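충돌 여유 거리와 그리퍼 타이밍: 양팔 셀 소프트웨어 정리

2018. 7. 15.

5월에 올린 글에서 Volano의 플래너를 단일 팔 기준으로 설명했다. 이번에는 양팔로 확장하면서 바꾼 부분을 적는다. 하드웨어는 그대로이고 바뀐 것은 전부 소프트웨어다.

기존 구조에서는 팔마다 플래너 프로세스를 하나씩 띄우고, 상대 팔을 정적 장애물로 넣었다. 구현은 간단하지만 상대 팔이 움직이기 시작하면 장애물 모델이 한 주기씩 늦는다. 체스판 위처럼 두 그리퍼의 작업 영역이 겹치는 곳에서는 이 지연 때문에 재계획이 연쇄로 일어났다. 로그를 보면 왼팔이 경로를 취소하고, 그 취소를 본 오른팔이 다시 계획하고, 그 결과로 왼팔이 또 취소하는 식이었다.

그래서 두 팔을 하나의 구성 공간으로 묶는 방법을 먼저 시도했다. 차원이 두 배가 되니 샘플링 기반 플래너의 탐색 시간이 바로 문제가 된다. 짧은 이동에서는 쓸 만했으나 기물을 판에서 트레이로 옮기는 긴 이동에서는 시간 초과가 잦았다. 평활화 단계까지 넣으면 더 나빠진다.

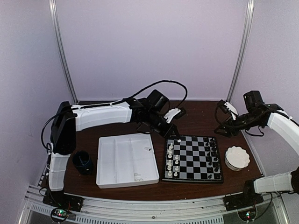

현재 버전은 절충안이다. 경로는 팔마다 따로 계획하고, 시간축만 공동으로 조정한다. 각 경로를 스웹트 볼륨 구간으로 자르고, 겹치는 구간 쌍에 대해 진입 순서를 정한다. 우선순위는 Liang이라는 작은 스케줄러가 맡는다. 내부는 구간 예약 테이블과 교착 검사가 전부이고, 교착이 잡히면 남은 경로가 긴 쪽을 대기 자세로 되돌린다. 이때 대기 자세까지의 복귀 경로도 예약 대상에 넣어야 한다. 처음에는 이걸 빼먹어서 복귀 중인 팔이 예약 없이 공유 구간을 지나갔다.

여유 거리는 링크 사이 29mm, 그리퍼와 주변 물체 사이 8mm로 두었다. 기물을 잡는 순간에는 8mm를 지킬 수 없으므로 접근 축 방향의 마지막 15mm 구간에서만 대상 기물과의 충돌 검사를 끈다. 옆 칸 기물과의 검사는 끄지 않는다. 초기 배치에서는 기물이 붙어 있어 접근 각도 후보가 대부분 여기서 탈락한다.

케이블은 아직 모델에 없다. 손목으로 내려오는 케이블은 자세에 따라 형상이 달라져서 강체로 근사하면 자유 공간을 너무 많이 버리게 된다. 지금은 손목 관절의 누적 회전량에 상한을 걸어 두었다. 상한을 넘는 해는 역기구학 단계에서 버린다.

인식 쪽은 Tudosach가 담당한다. 손목 카메라 두 대의 결과를 합칠 때 타임스탬프가 문제였다. 이미지 수신 시각을 썼더니 팔이 움직이는 동안 기물 위치가 이동 방향으로 밀렸다. 노출 중간 시각으로 바꾸고 같은 시각의 관절값을 보간해서 쓰니 편차가 줄었다. 판 자세는 매번 새로 추정한다. 판이 테이블 축에 정렬되어 있다고 가정하는 코드가 2군데 남아 있었고 이번에 지웠다. 칸 좌표는 이제 모두 판 좌표계에서 계산한 뒤 베이스 좌표계로 변환한다.

그리퍼 명령은 경로 실행기와 다른 스레드에서 나가고 있었다. 큐가 밀리면 팔이 목표에 도착한 뒤에야 손가락이 열린다. 명령을 궤적의 웨이포인트에 이벤트로 붙이고 실행기가 직접 발행하게 바꿨다. 재생 도구 Wullix에도 이벤트 트랙을 추가해서 관절 궤적과 그리퍼 상태를 같은 시간축에서 볼 수 있다.

남은 일은 예약 테이블의 구간 분할 기준이다. 지금은 경로 길이로 균등 분할하는데, 판 근처는 더 잘게, 바깥은 더 성기게 나누는 편이 맞을 것 같다. 분할이 잘면 예약 쌍이 늘어 교착 검사 비용이 올라가므로 측정을 먼저 하고 정할 생각이다. 설정 파일 형식도 바뀌었으니 이전 버전의 여유 거리 항목은 그대로 읽히지 않는다. 단위가 m에서 mm로 바뀌었다.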